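**Ticket: dark clothes coming out of the wicker baskets with pale fuzz on them**
Opened: Tuesday, September 21, 2021
Site: Ullport, linen room
Status: open, nearly there!
Logged by: Hooman Alipour

### Problem

Folded darks go into the cream woven baskets clean and come out with short, pale fibers stuck to them. Navy and black are the worst. Grays show it a little, and on whites you'd never know. It brushes off if you catch it early, but once a shirt has been sitting under a stack for a week the fibers work their way in and you need tape.

We own 36 of these baskets, all from the Erkasent order. I love them (they stack well, they're light, and they made the whole linen room look ten times nicer), so I really want to fix this and keep them.

### What I tried first

- **Dryer lint.** Cleaned both filters and ran a dark load by itself. Clothes came out spotless and picked up fuzz in the basket overnight. Dryer is off the hook.
- **Detergent.** Switched from the Barbu powder to the liquid for a full week. No change at all. Went back to the powder, we have plenty of it.
- **Towels.** Thought the bath towels were shedding onto everything. Kept towels on a separate shelf for five days. Still fuzz.
- **Vacuuming the baskets.** Brush attachment, inside and out. Helped for a day or two, then back to where we started. This was the first real clue – the fibers are coming off the weave itself.

### Where it rubs

Tipped a basket up toward the light and ran my hand over the bottom. The rolled rim is smooth all the way along. The floor is different: the weave is tight and even, but if you drag a fingertip against it you feel tiny ends catching. Cloth slides a bit every time a basket gets picked up or tilted, and I think that's what pulls the fibers loose.

So the test loads are darks only, folded long and narrow and set side by side on the bare weave, navy next to black.

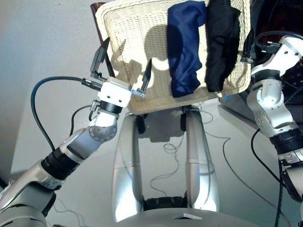

Kastcombe had the same trouble with theirs, wrote Yesenia, and it was the bottoms over there too. They stopped vacuuming and wiped the insides with a barely damp cotton cloth, let them dry overnight with the windows open, and then put a liner in. She says not to soak them, whatever you do, since one of theirs went wavy and never sat flat again. Old pillowcases made good liners. Paper didn't, it slid around and tore.

Thank you, Yesenia! Tried it the same afternoon.

### Liner test

Took four baskets off the bottom shelf and set them up like this:

1. Bare, no treatment
2. Wiped and dried, no liner
3. Wiped and dried, pillowcase liner
4. No wiping, pillowcase liner

Same kind of load in each, two folded darks, left for three nights and moved on and off the shelf morning and evening so they'd get some rubbing.

Results:

- Basket 1: fuzz on both pieces, mostly along the folds.
- Basket 2: much better, but the black still had a few pale threads.
- Basket 3: clean. Held it under the desk lamp and couldn't find a thing. So happy with this one.
- Basket 4: clean on the bottom, a little fuzz on one side where the pillowcase had slipped down.

The slipping is the only weak spot. Tucking the open end of the pillowcase under the rim turn doesn't hold. A flat liner cut 5 inches bigger than the floor on every side does – it goes partway up the walls and stays put under the weight of the clothes.

### To do

- [x] Wipe and dry the first 12 baskets
- [ ] Wipe and dry the rest (dry weather, please)
- [ ] Cut flat liners from the retired pillowcases, wash them once before use
- [ ] Darks go in lined baskets only until this ticket is closed
- [ ] Check again in December when the heat is on and the air is drier, in case the weave starts shedding more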